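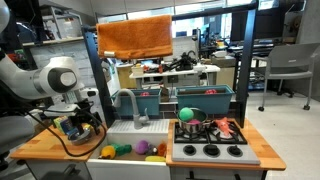

17/03/2022 - Henk Van den Broek

Clutter test for the pot task, second go. Question is still the same one: does the policy fall over because the counter looks different, or because the grasp itself was never very good. Last time we changed both at once, which was daft. So now the target stays the small metal pot, left counter start, and only the stuff that isn't the target gets shuffled. Sink full of toy veg counts as clutter, so does the shrimp on the burner and anything sitting in the teal bins. The big pot on the stove is the nasty one, same sort of shine as the target and the front view mixes them up.

Training set is the 200 demos we already had, no new ones. Vultimora branch, default settings apart from the crop. Tempted to collect more but then I can't compare with the old numbers so left it.

Protocol, so I stop changing it halfway:
 - 10 rollouts per condition, same order each time
 - shuffle clutter between rollouts, not during
 - a grasp counts if the pot clears the counter and stays up until the move to the release pose starts
 - knocking other things over is noted but isn't a fail
 - if the arm stops on a force limit, that's a fail, no re-run

Conditions are front view only, wrist view only, both.

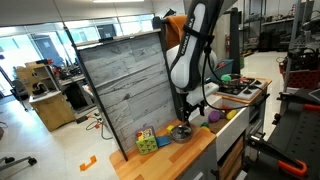 Small pot in the gripper just above the wood, clutter both sides.

Front only: does the approach fine, goes to the right bit of counter nearly every time, then closes slightly off. Fingers shut on the rim edge or on nothing. You can watch it be confident and wrong. Moving the clutter round makes it worse but not by as much as I'd have guessed.

Wrist only: 3 out of 10. Bad, but bad in an intresting way. When the pot is in view early the grasp is lovely. When it isn't, the arm wanders and never recovers, just drifts over whatever is brightest. So the grasp part has been learned and the search part hasn't. Should have seen that coming, every demo starts with the hand more or less pointed at the thing.

Both: clearly the best, want to recheck the log before writing a number down. Skandgate dropped the tail of one run and I'm not sure if it was a success or a slip at the end. Will go through it frame by frame tonight.

Lid variant was a side thing, not in the plan. Put the lid in as extra clutter near the pot and later tried lid as target. Two shiny round objects close together, one partly hiding the other from the wrist side. The policy has never had a lid in training so no expectations.
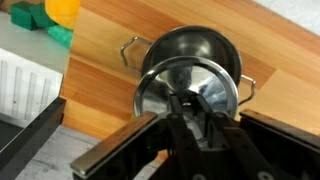 What I'd like out of the lid runs is a failure label, not a score. Proposed labels so far are wrong object, right object wrong height, right object wrong angle, lost it. The wire handles on the pot probably want their own label as well, a finger can end up inside a handle and the lift then looks like a success from the front when it's really a hook. Went back over the old videos with this in mind and I think a few of our earlier "successes" are hooks. Annoying. Means the old baseline is a touch generous and the comparison needs relabelling before anything goes in the June draft.

Other thing. Pacheco weighting (later steps of the demo count more in the loss) seems to help the closing part and hurt the search part, which fits with the above. Could turn it on for the wrist input only. Not tried. Would need a retrain so overnight job at the earliest.

Also tried the same checkpoint with the hand starting turned away from the counter, to see how lost it gets with no pot in view at all. Very lost. It holds still for a bit, then creeps. Creeping direction looks the same whichever way it's turned, so I suspect it's just playing back the average first motion of the demos and teh image isn't doing anything.

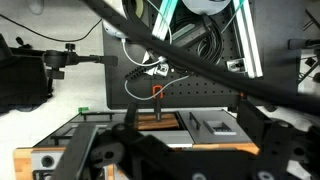
Reply on the group thread: wouldn't call that playback until you've fed it blank wrist frames and got the same creep. Could be picking up dark edges. Prirnach runs had something similar and it went away with the joint state masked out at the start, so try that first, it's cheap.

Fair. Blank frames is a good check and I can do it offline. Masked joints needs the config change, will do after.

To do
 - recheck the cut off run
 - relabel old set with hook as a seperate outcome
 - blank wrist frames, then mask joints
 - three clutter layouts written down properly so someone else can set them up
 - backdrop panel: mark where its foot goes

Last updated: same evening, after the thread
3 comments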